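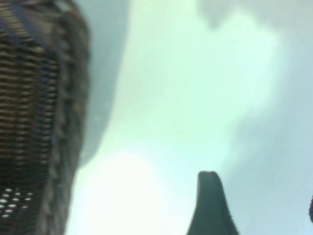 *Side weave of the Nelldale basket, close up*

# Nelldale Woven Basket

The Nelldale is an open storage basket for shelves, counters and closets. It has been in the Lund range longer than any other basket we sell. The first pattern was drawn up in 1971 for a linen shop in Trerkville, and the shape has changed very little.

The basket is sold in two lengths:

| Size | Length | Item code |
|---|---|---|
| Small | 35 cm | NB-35 |
| Large | 40 cm | NB-40 |

Both sizes are 20 cm deep, so they line up when placed side by side on a shelf. The large size takes folded bath towels. The small one is more often bought for hand towels, mail, bread or cleaning cloths.

## Weave and rim

The walls are a plain over-and-under weave on upright stakes. Just under the top rim the strands change direction and run at a slant, then settle into level rows further down. Small gaps between the strands let light and air through. Very fine items such as loose rice or pins should go in a lined basket or a jar.
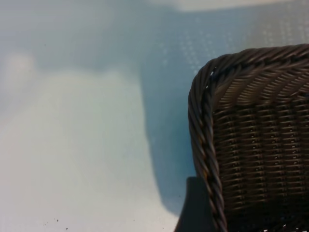
The rim is a thick braid of several strands twisted around each other, and it follows the rounded corner without a break in the pattern. It is the part you hold when you lift the basket, so check it first if you are buying one secondhand. Older baskets that have been dragged off high shelves tend to wear there before anywhere else.

## Care

- Dust with a dry brush or the soft head of a vacuum.
- Wipe with a damp cloth and a little dish soap. Let the basket dry before you fill it again.
- Do not put it in the dishwasher.
- Keep it away from stoves and radiators.
- If a strand end comes up, tuck it back under its neighbor. Do not cut it.

## Liners

Grusulent makes a cotton liner for each size. It ties at the corners and can be machine washed. Order by the same number as the basket, with an L at the end (NB-35L or NB-40L). Liners are sold separately.

## Ordering and repairs

Baskets ship singly from the Trerkville store. Orders placed before noon are packed the same afternoon. The large size is out of stock until December.

Rim repairs are handled by Bujar Georgiev at the store workshop. Please empty the basket and remove the liner before sending it in, and put your name and item code on a slip inside.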